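**Grumier Modex heat-pump dryer: nine months of use**

Bought in July, installed in a closet off the hallway with no exterior vent. Price paid was $2363, including the stacking bracket and the longer drain hose. The notes below cover the dryer only. The matching washer is a separate machine with separate problems.

### Installation

The Modex runs on a standard household outlet and needs no duct. Condensed water goes either to the tank in the upper left of the cabinet or out through a hose at the rear. I ran the hose into the washer standpipe. The fitting on the back panel is barbed plastic and takes a spring clamp, which Grumier supplies. The clamp is weak. I replaced it with a screw clamp in the first week after finding a damp patch on the closet floor.

Leveling took longer than expected. The front feet adjust from outside, but the rear feet are fixed, so a floor that slopes toward the back has to be corrected with shims. Mine slopes toward the back. A thin rubber pad under each rear foot solved it, and also removed most of a low hum that carried into the bedroom wall.

The manual calls for the machine to stand upright for a few hours before first use. It doesn't say the same about moving it later, but the same caution applies to any sealed refrigerant system.

### Controls

There is one dial, a row of touch keys, and a small display. The dial selects the program. The touch keys set dryness level, start delay, and the anti-crease tumble. The keys don't respond well to wet fingers, a strange choice for a laundry appliance.

Dryness settings are Iron, Hang, Closet, and Extra. Closet is the default and leaves waistbands and thick seams slightly damp in mixed loads. Extra fixes the seams and overdries everything thin. I use Closet for shirts and sheets and run jeans by themselves on Extra.

The display estimates the remaining time and revises it often. A cotton load that starts at two hours may jump upward halfway through when the moisture sensor takes a new reading. The final figure is usually close. The first one is of little use for planning.

### Drying results

Heat-pump dryers work at lower temperatures than vented ones, and the trade is time. A full cotton load on Closet takes up to 270 minutes if the washer spin was slow. With a fast spin the same load finishes far sooner, so spin speed matters more than any setting on the dryer itself. Anyone pairing the Modex with an old washer should expect long cycles.

Cotton jersey does well. Collars stay flat and I see less shrinkage than with the vented Hinojosa this machine replaced. The Hinojosa dried faster by a wide margin but left T-shirts stiff and visibly shorter after a season.
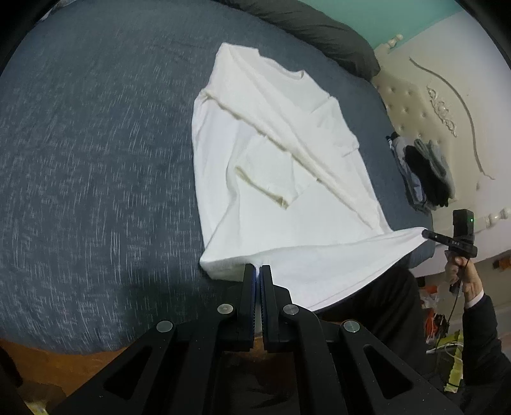

Bedding is the weak point. Fitted sheets roll into a ball and trap whatever is inside them. The drum reverses direction, but the reversal interval is too long to prevent this. Stopping the cycle once to pull the sheet apart gives an even result. The dedicated Bedding program doesn't change the outcome that I can tell.

Anti-crease tumbling runs for a set period after the cycle ends. It is effective on shirts and has no effect on linen.

### Lint and maintenance

The door filter is a two-part mesh that folds open. It needs emptying after every load, and the inner half clogs first. A vacuum with a brush tip clears it faster than wiping does.

Behind the lower panel is a second foam filter that protects the heat exchanger. The manual asks for it to be rinsed monthly. I ignored that until cycle times began creeping up, then found the foam gray and matted. Rinsing it restored the earlier times. It must be fully dry before going back in, so a spare is worth having. Grumier's own spare is overpriced; the Kakesia one fits the same tray and has held its shape through repeated washing.

The moisture sensor is a pair of metal strips inside the drum lip. Fabric softener leaves a film on them, and the machine then stops early with the load still damp. White vinegar on a cloth removes the film.

### Noise

Quiet enough for a closed door – the compressor is a steady low tone, and the drain pump cuts in with a short rattle every few minutes. Zippers and buttons on the steel drum are louder than the machine.

### Rating

3 out of 5. Good on everyday cotton, slow on anything heavy, and too dependent on a foam filter that gives no warning when it clogs. The missing filter alert costs it one point and the bedding performance costs it the other.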